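15/09/2018

Rules for the tubing prep bench, first go at writing them down. Elaine Marinho wants a draft before the Clidavix cell takes over picking, so the people making up the coils and the people programming the gripper work to one sheet. Kaltine sends the tube on reels. We cut to 1847 mm and coil by hand.

Agreed so far:

- inside diameter of a finished coil: 80 mm minimum
- one tie per coil, tail left on until inspection
- no kinks, no tape
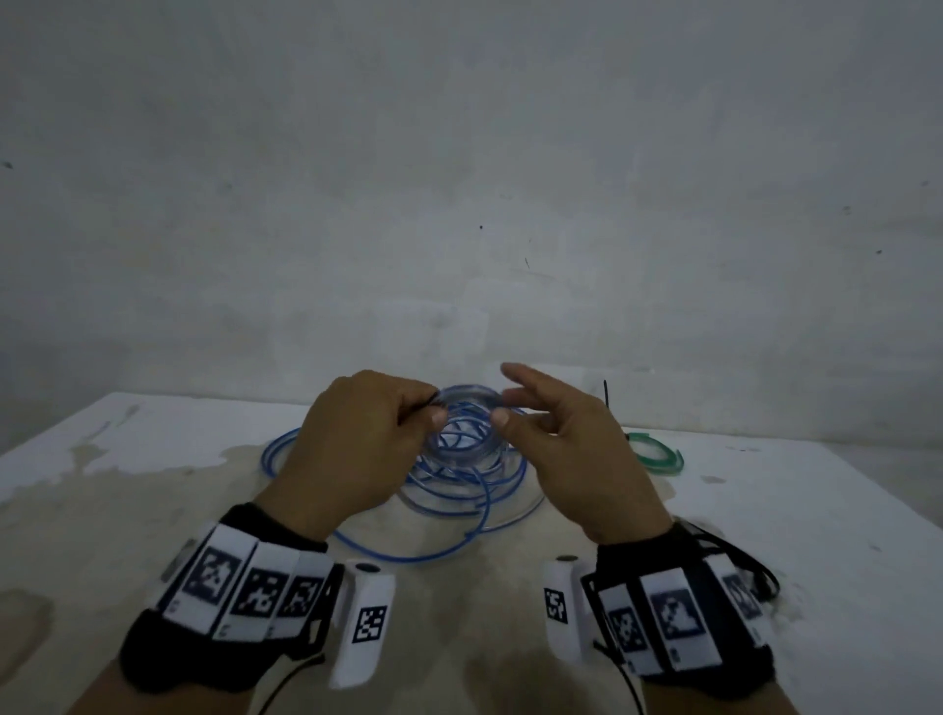
Tie position is the rule we argued over longest. Zaid Majali wants it opposite the free ends, I wanted it next to them. With the clear coil held between both hands and the thin black tie pinched in the left, the fingers go wherever the loop is easiest to close, so any rule has to be one a person can follow without turning the coil over twice. Went with Zaid's version for now. To be tried on 200 coils.

Loose tube is a separate matter. The old Ilar sheet says one colour on the bench at a time. Good rule, hard to keep when the clear and the blue go out in the same kit.

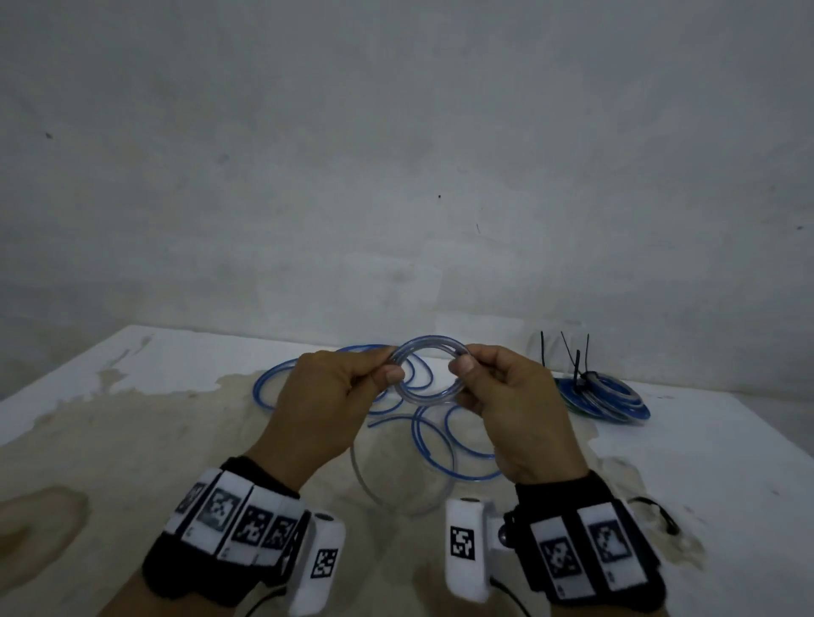 Proposed wording: "Unfinished lengths stay in front, finished coils go to the back right." The cell will pick from the back right only, and anything outside that zone is ignored. Zone still to be marked out.

Tie tails: leave them long and upright. Muñoz asked for them trimmed before stacking, but the inspector uses the tail to lift a coil out. Trim after inspection, flush, no sharp stub.

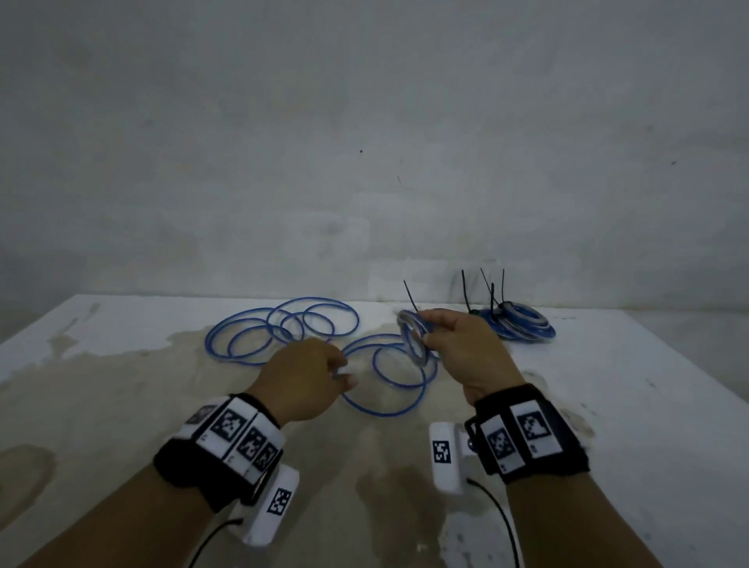
**Bench Automation Group - workshop notebook**

Stack rule: coils flat, ties not trapped under the coil above. The bundle at the back right has its four black ties standing clear, and I'd accept that as it is. A tail leaning over a neighbouring coil is a reject for robot picking, fine for hand picking.

Reject code for a trapped tail is 781, same as on the hand line. Don't invent a new one. 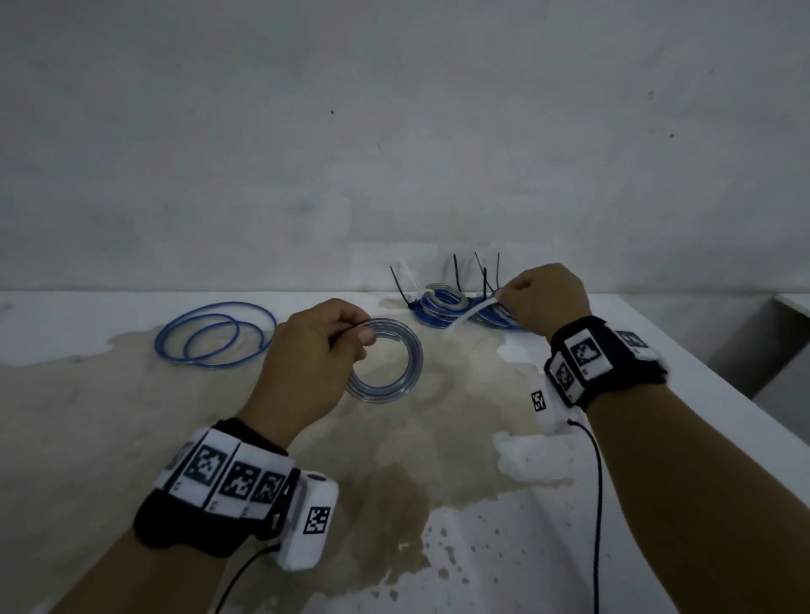
White ties still need a line in the sheet. My view is black for single coils and white for bundles, but Elaine has to check what stores will carry.

Open: who signs the sheet, and whether December is realistic for the cell.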